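Duvstead Desk Mat, Large – $29

I've been selling this mat since September and it's still the one I reach for myself. It's thick enough to quiet a noisy keyboard, it lies flat the day you unroll it (mine did, anyway!) and it doesn't creep around when you lean on it.

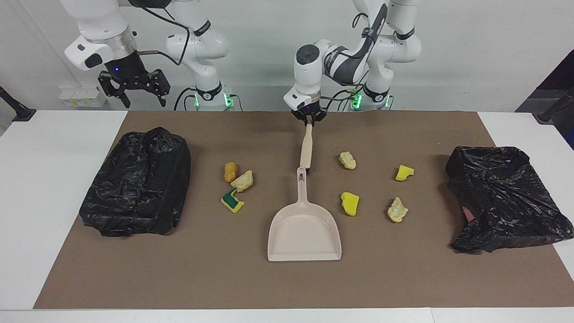
Coffee rings come off with a damp cloth – I've tested that more than I'd like. Please don't put it in the washer, though.

Comes in 2 sizes. Orders in by noon Thursday ship the same day. Questions? Write to me, Ilham Mansour, at the Jimlow shop desk.

Item no. 561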